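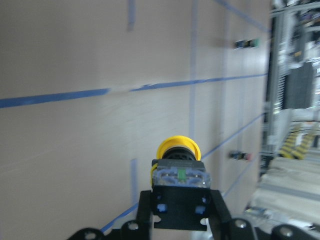

첨부 1. 손목 카메라 화면, 노란 칼라 버튼 유닛을 파지한 상태

홈 | 티켓 목록 | 장비 이력 | 방문 일정 | 로그아웃

티켓 번호: 2912
제목: 공개일 시연 셀, 버튼 유닛 삽입 중 정지
접수: 5월 10일
접수자: Gil-soo Lim
담당: Edvin Isaksson
상태: 관찰 중

증상
Drenness 방문단 오전 시연에서 로봇이 버튼 유닛을 집어 패널 앞까지 간 뒤 접촉력 초과로 정지함. 오류 코드 3171. 재시작 후 같은 위치에서 한 번 더 정지. 방문단에는 수동 조그로 접근 동작만 보여 주고 다음 순서로 넘어감.

환경
베이지색 패널, 파란 마스킹 테이프로 구획 표시. 제어 프로그램은 Lasteck 빌드 1942. 시연 속도 100%.

처리 기록

[Lim] 그리퍼 파지 상태 확인. 노란 칼라가 앞쪽, 투명 접점 블록이 검은 브래킷에 앉은 상태로 정상 방향. 공압과 케이블 이상 없음. 첨부 1 올림.

[Isaksson] 패널 기준점이 지난 11월 값으로 들어가 있음. 어제 행사장 배치 때문에 패널을 옮겼는지 확인 부탁.

[Lim] 옮긴 것 맞음. 관람 동선 넓히느라 프레임째 밀었고 기준점은 다시 안 잡았음. 작업 지시서에 그 항목이 없음.

[Isaksson] 기준점 다시 측정해서 저장. 속도를 낮춰 빈 그리퍼로 접근 경로 먼저 돌리고, 그다음 유닛 물려서 삽입까지 진행할 것.

[Lim] 빈 그리퍼 경로 정상. 유닛 물리고 저속 삽입 성공. 원래 속도로 올려서 한 번 더 했고 오류 없음. 버튼 눌림도 손으로 확인함.

[Zinchenko] 오후 Nechyporuk 쪽 방문은 예정대로 받겠습니다. 질문 시간에 로봇이 대기 자세로 있어야 하니 삽입 후 복귀까지 자동으로 부탁드립니다. 안전선 안쪽 안내는 제가 합니다.

[Lim] 복귀 동작 추가함. 오후 시연 정지 없이 끝남. 방문단에서 유닛 교체 시간을 물어봤는데 답을 못 했음. 자료 있으면 공유 바람.

[Isaksson] 교체 시간은 Halvorsen이 정리해 둔 표가 있음. 메일로 보냄.

남은 일
- 패널 이동 후 기준점 재측정을 행사 준비 지시서에 추가 (Lim)
- 오류 3171 발생 시 화면에 기준점 저장 날짜 표시 요청 (Isaksson)
- Grokville 방문 전날 리허설 1회, 결과는 이 티켓에 기록

리허설까지 문제 없으면 종료 처리.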